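About Trostard

Trostard is a board-level repair and refurbishment shop. We work on single-board computers, small controller boards and the carrier boards that go with them. The work comes to us from schools, sign installers, greenhouse operators, machine builders and individual owners. We do not sell new boards and we do not design them.

The company was set up to handle boards that are usually thrown out over one bad connector. A single torn USB housing or a bent header pin takes a board out of service even when the processor and memory are fine. Replacing the part takes less than an hour of bench time in most cases, provided the board is held correctly and the right heat is applied to the right side.

What we work on

Single-board computers make up most of the intake. The typical board has a processor under a metal lid, a pin header along one long side, and a port edge with network and USB connectors. Faults are concentrated on the port edge. Connectors take mechanical load every time a cable is plugged in, and the solder joints behind them crack before anything else on the board does.

The following jobs are accepted as standard work:

Replacement of stacked USB connectors, single and dual
Replacement of Ethernet jacks, with or without built-in magnetics
Pin header removal, straightening or full replacement
Power input repair, including fuses and protection diodes
Display connector replacement
Replacement of missing or cracked surface-mount passives
Cleaning after liquid or flux contamination
Storage card slot replacement

Processor and memory package replacement is not standard work. We quote it separately, and we turn it down when the board is worth less than the part.

How a board moves through the shop

Intake. Each board is logged under a job number on arrival and photographed on both sides before anything is removed. Heat sinks, cases and add-on boards are bagged with the same number. Storage cards are returned to the customer without being read. If your fault only appears with a particular card inserted, say so on the form and send a copy, never the original.

Inspection. The board is examined under a stereo microscope at low power, port edge first. We look for lifted pads, cracked fillets at the connector anchor tabs, corrosion around the header and missing parts. Findings are written on the job sheet in the order they were found. Resistance to ground is measured on each supply rail before power is applied. A board that reads as a short is not powered until the short is located.

Holding. The board goes into a bench vise by its two opposite edges, upright, with padded jaws. Upright holding leaves both faces open, so the iron can work one side while the desoldering tool works the other. Closing force is kept low. A board that bows between the jaws is too tight, and ceramic capacitors near the edge will crack under that load without any visible sign. The pads are checked for embedded solder and grit before every job and changed when they no longer come clean.

Rework. Through-hole anchors are cleared first, then signal pins. Ground pins connected to large copper areas need preheat from below; without it the barrel will pull out with the pin. Surface-mount parts are done with hot air and shielding tape over the neighboring connectors, because the plastic tongues inside USB ports deform at temperatures the solder does not reach.

Test. Every repaired board is started from our own card and run for 4 hours. Each USB port is tested with a powered load and a data transfer. Ethernet is tested at every link speed the board supports. Header pins are checked one by one with a loopback fixture. The results are printed and travel with the board.

Packing. Boards leave in antistatic bags inside rigid boxes. Connectors are not covered with adhesive tape.

Benches and equipment

The shop has 15 benches. Each has the same layout: iron on the right, hot air on the left, vise at the front edge in the middle, microscope on a swing arm at the back. Left-handed benches are mirrored. Consistent layout means a technician can take over a job at another bench and find the tools without looking.

Bench vises are the most heavily used item after the irons. We use screw-type vises with a horizontal spindle. Quick-release models were tried and withdrawn, as the last increment of closing was too coarse for thin boards. Spindles are wiped and lightly oiled monthly, and the oil is kept off the pads. Solder and flux residue on a thread makes it bind, and a binding thread hides how much force is reaching the board.

Test fixtures are built in-house. The header loopback fixture is in its second revision, referred to on the job sheets as Urov. It replaced an earlier fixture that wore out at the contact springs and gave false failures on the outer pins. Urov uses replaceable spring probes on a plug-in plate. The plate is changed by count, and the count is kept by the fixture's own controller.

Job tracking runs on Grokix, which was written for the shop and does nothing else. It holds the intake photographs, the job sheet, the test results and the parts used. Customers with a login can see the state of a job. There are six states: received, inspected, quoted, on bench, on test, shipped. There is no state for delayed. If a part is out of stock the job stays at quoted with a note.

Parts

Connectors are stocked by footprint, not by board model. The stock list currently holds 616 line items, most of them connectors. Before a footprint is added we measure the pad pattern, the anchor tab spacing and the height of the housing above the board. Height matters more than customers expect: a jack taller than the original by a small amount will not line up with the opening in a case.

Color of the plastic tongue in a USB connector is matched when a matching part is in stock. Blue tongues are fitted to high-speed ports and dark ones to the slower ports, so that users can tell the pairs apart. Where only a different color is available we ask first. Function is not affected.

Connectors recovered from scrap boards are not reused for customer work. They are kept for training and for fixture building.

Training

New technicians begin on scrap boards. The first stage is holding and inspection only, with no heat. The second is header removal, which teaches preheat and patience in equal amounts. The third is the port edge: one Ethernet jack and two stacked USB connectors, removed and refitted on the same board, with all pads intact at the end. The work is then cut and inspected for barrel fill. Trainees repeat the third stage until 19 boards in a row pass. The count goes back to zero on a failure.

We also run a one-day session for school technicians. It covers inspection, cleaning, header repair and deciding what to send out. The next round of sessions is in October. Participants bring their own boards. Irons, vises and microscopes are provided.

Service for schools and fleets

Customers with many identical boards are served under the Uysal plan. Boards are collected in trays and repaired in batches, which cuts setup time. One batch is one board model. Mixed trays are sorted on arrival and the sorting is billed. Failed boards in a batch are returned separately with the reason written on the bag, and can be kept by us for training on request.

Pricing and limits

Inspection is a fixed fee and is deducted from the repair price if the repair goes ahead. Quotes hold for 30 days. Boards found to be beyond repair are returned or recycled, at the owner's choice.

Work is guaranteed against failure of the joints we made and the parts we fitted. The guarantee does not cover a second mechanical failure of the same connector. If a connector has failed twice, the cable is usually under tension, and a short extension lead fixed to the case will solve it at lower cost than a third repair.

We do not recover data, remove locks or work on boards that are powered directly from mains.

Sending a board

Fill in the intake form, print it and put it in the box. Use an antistatic bag. Remove the case and any add-on board unless it is part of the fault. Do not send power supplies unless asked. Describe what the board does and what it should do; a photograph of the screen is more useful than a guess at the cause.

Page last revised Nov 28, 2025.

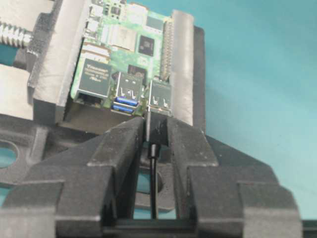 Board held upright between padded vise jaws, port edge forward.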